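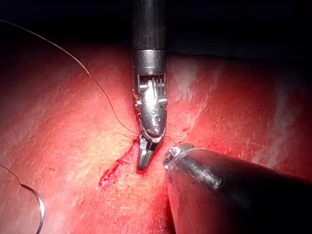

Needle, Thread, Tissue
Notes for Session 4: The Interrupted Stitch and the Instrument Tie
Finstead Basic Skills Course
Roswitha Hellwig
Revised 14 Dec 2025

Where we left off

Last session was all about holding things. You practiced picking up a curved needle and passing it back and forth, and most of you went home with tired hands. Good! Tonight's material puts that needle to work, and it's my favorite part of the whole course, so forgive me if I talk fast. Bring your practice pad, the sutures from your kit and the handout from Session 3 (the page with the needle angles on it).

The needle

A curved needle wants to travel along its own curve. Almost every ugly stitch I see comes from pushing it in a straight line. Grip it a bit more than halfway back from the point, well clear of the place where the thread joins on. That joint is the weakest part of the needle, and it will bend or snap if you clamp down on it.

Set the point at a right angle to the surface. Then turn your wrist. Let the curve carry the point down, across under the wound, and up on the far side. If you have to shove, stop and look at your angle.

When the point comes out, take hold of the needle behind the tip, never on it. A blunted point drags on everything after that, and you'll feel it on the very next bite. Then keep turning as you draw the needle through, so the tail end follows the same path as the front.

The bite

"Bite" means how much tissue you take on each side. Two things to check, every time:

Same distance from the edge on both sides.
Same depth on both sides.

If one side is deeper, the edges will meet with a step between them, and you can feel that step with a fingertip. Take the stitch out and place it again. We have plenty of thread (Oltport sent us 300 packets in November, and I intend to see all of them used up).

You want the edges to meet and turn up very slightly. It looks strange at first, like a little ridge. A healing wound tends to flatten with time, so a small ridge now is a good sign.

Looking after the thread

Thread is sneaky. It loops around whatever is sticking out, it slides under the needle, and it gets pinched in the jaws when you're looking somewhere else. Before each throw, look along its whole length and find the short tail, the long end and the needle. Know where all three are. Park the needle where you can see it.

Don't grab the thread in the part that will stay in the knot. Metal jaws can crush and fray it, especially the single-strand kinds, and a frayed spot may give way later. Hold it by the end you're going to trim off.

Pull the thread through slowly and leave a short tail. Beginners leave a tail as long as a shoelace and then spend half the evening chasing it through the loops!

The instrument tie

1. Lay the needle holder over the wound, between the two ends.
2. Wrap the long end around it twice.
3. Open the jaws, take the short tail, and draw it through the loops. Lay the throw flat.
4. Wrap once in the opposite direction. Take the tail and pull through again, crossing to the other side.
5. One more single wrap, back in the first direction.
6. Trim both ends.

Watch the direction in step 4. If you wrap the same way twice you get a granny knot, and it slips. Pull one open on your pad and compare it with a square one -- it's worth a minute, and it will convince you better than I can.

How tight? Edges touching, and no more. Tissue swells after it's closed, and a stitch that starts out tight gets tighter. If the skin between your stitches is puckered or turning pale, it's strangling. My old teacher at Prindadex used to say "approximate, don't strangulate," and so did everybody else's old teacher.

Practice before Session 5

14 interrupted stitches in a straight line on the pad, evenly spaced.
The same again on a curved cut.
31 instrument ties on the cord board, done slowly.

Write down which step trips you up and bring the page with you. Read the Illés chapter on knots too, at least the first half. Used needles go in the sharps box, including the bent ones.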